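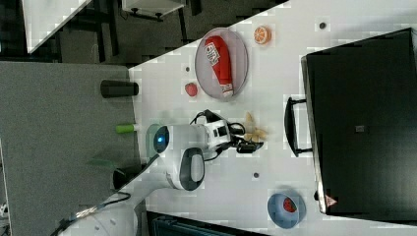 The arm stopped in the middle of a pick again in August, and I finally wrote down what I found so I don't have to work it out a third time.

The task is simple. Pick up a piece of toy food, put it down where it belongs, go back to start. I had the Rideck script looping overnight at 38 percent speed. It got through 257 cycles and then quit with a joint torque fault. The log said wrist. I blamed the payload setting, changed it, and lost an evening, because the fault came back after 44 cycles.

The problem was the cable. I had left too much slack in the bundle over the wrist, and on one particular approach angle it caught behind the gripper. The arm pulled against it until the limit tripped. The jacket was scuffed through in one spot, with the shield showing.

What bothers me more is the restart. After I cleared the fault, Jullura resumed from the last waypoint at full speed, not at the speed I had set. My hand was near the gripper. Salamatu Addo hit the stop before it reached me. I got a bruise on one knuckle from jerking back into the table.

I replaced the cable, shortened the loop by 13 cm and tied it in two places. The script now sets the speed again after every fault and waits for a key press. I reported the restart behavior to Jullura and have a ticket number but no answer yet.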